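Friday, 7 p.m., Jaltham clubroom

Minutes of the Negash Walking Club newsletter meeting, typed up by me from my own scribbles (sorry in advance - my handwriting was worse than usual!).

We started with the footpath at Emevden. The farm has put up a new stile and most of us like it, though it's steep on the far side and a bit mean on short legs. I said I'd write to the farm and ask for an extra step. 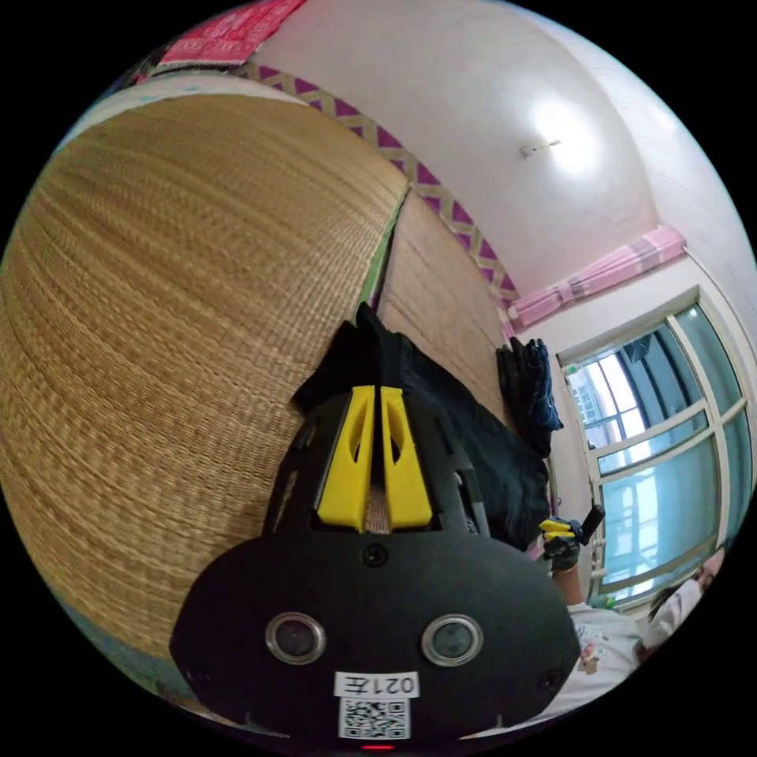

Do dogs still have to be on a lead past the farm? Through the lambing fields, always, and everywhere else it's up to the owner.

Money next. We have $1,673 in the account, and around $1,000 of that is promised to the Flovevden footbridge. That leaves enough for printing, and we all cheered up and had more coffee.
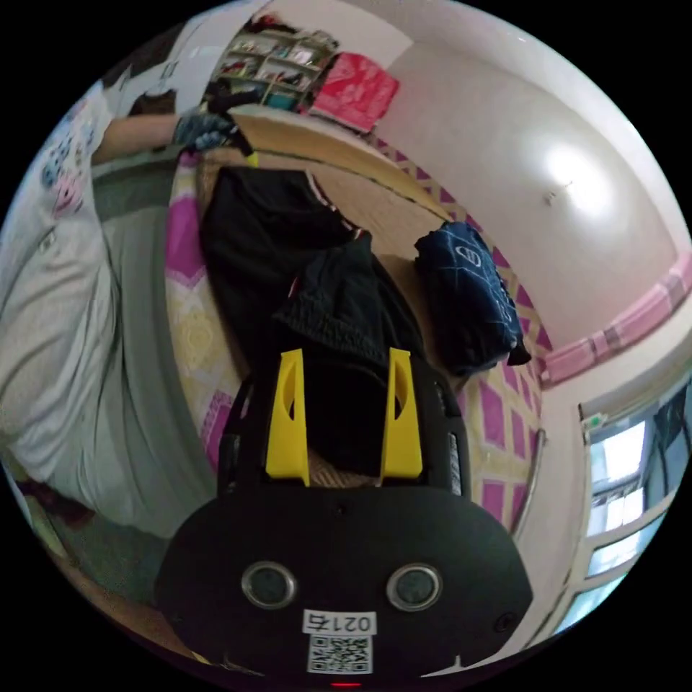
The November walk took up far too much of the evening. Half of us wanted the ridge and half wanted the river, and we ended up with the river, eight miles, with a pub at the end of it (my vote, I admit). Meeting time is 9 a.m. at the Jaltham parking lot. I'm going to put bright yellow markers at the turns, the same sort of yellow as those two upright fingers, so the stragglers can spot them through the trees. Bring a flashlight, and please don't wear sneakers - that path is all mud by then.

Then the newsletter itself, with the route notes and the recipe page agreed as they stand. 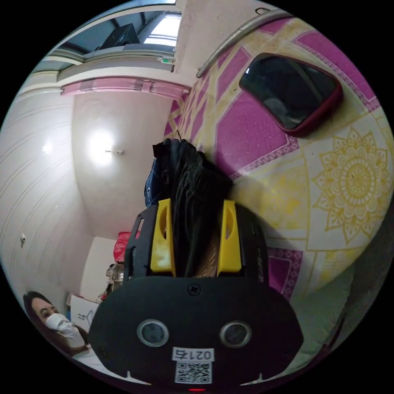
*Negash Rambler, Issue 3*

Copy is due the Friday before the walk. I still need a cover story, so if you've got one, send it over!
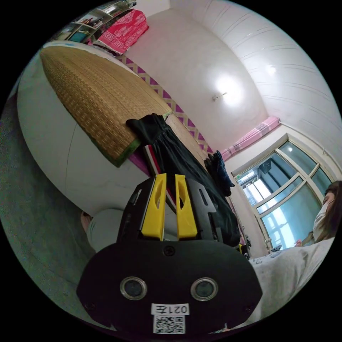 ## Any other business

The clubroom key sticks. Lift the door a little as you turn it. We finished at 8:40 p.m. and I locked up.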